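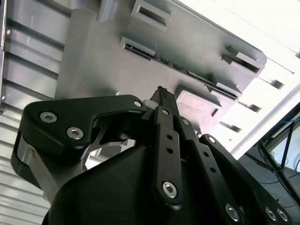 Brevlow reading trainer: progress file won't carry over to a second computer

Posted in: Learning software, reading and math support
Tags: Brevlow, backup, license, user profiles

Hillness_parent
I run Brevlow at home for my son, who has dyslexia. He does the word-recognition sessions in the evening and the number-line sessions on weekends. The school has a site license for the same program through Arancibia. I want his results from home to show up on the school computer so his support teacher does not have to repeat the placement test.

What I have done so far:
1. Opened Learner, then Export, and saved the file to a USB stick.
2. On the school computer, opened Learner, then Import, and picked the file.
3. Got the message "Profile read: 0 sessions."

The name and grade level come through. The session history does not. At home the program lists 1,629 completed items for him. Both computers show the same version number on the start screen. I did not find anything in the manual beyond one paragraph on export. Is the history stored in a separate file, or is this a license restriction?

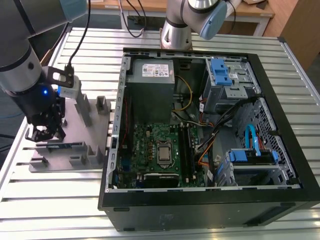
The home license is the single-learner one, if that matters. I would also like to know whether importing a second time creates a duplicate learner, as I have now tried it more than once.

Benoît Pons
It is a separate file. Export writes two things: the profile (name, grade level, font and spacing settings) and the history. The history is only written if "Include session data" is checked, and the box is off by default. It is on the second page of the export dialog, which you only see if you click Options before Save.

Procedure:
1. On the home computer, close any running session. An open session locks the history and it will be skipped without a message.
2. Learner, Export, Options, check "Include session data."
3. Save to an empty folder. You should get two files with the same name and different endings. Keep them together and do not rename them. The import looks for the second file by name.
4. Copy the whole folder to the stick.
5. At school, delete the learner you already imported, then import again.

On duplicates: yes, each import creates a new learner if the existing one has no history to match against. Delete all the empty ones first. In the single-learner version you would not run into this, but the site version accepts any number.

The license type does not block the transfer. One limit does apply. The site version displays the last 100 sessions per learner in the teacher view. Older sessions are kept and are used for placement, but they only appear in the printed report.

Also check the word list. If you added your own words at home, they are stored under Lists and have to be exported from there. Items that refer to a missing list show up as "unknown" in the results and are left out of the error analysis.

tkd_resource_room
I would just redo the placement test. It takes 30 minutes and then you know it is right. We use Plevirside in our room, not Brevlow, so I can't say where the menus are.

Hillness_parent
The checkbox was the problem. Two files now, and the import reported all sessions. I removed three empty learners first. The custom list was missing as described, and I will bring that on Thursday.

One remaining difference: the letter spacing setting came through, but the reading window is narrower at school, so lines break in different places. Is that part of the profile?

Benoît Pons
No. Window width is saved per computer, under View. Set it to "Fixed" on both machines and enter the same value. If the teacher compares reading times between home and school, leave out the sessions recorded before the widths matched. Line breaks affect the times on the longer texts. The single-word exercises are not affected. The custom list limit is 4,000 words, in case the school merges yours into a shared list.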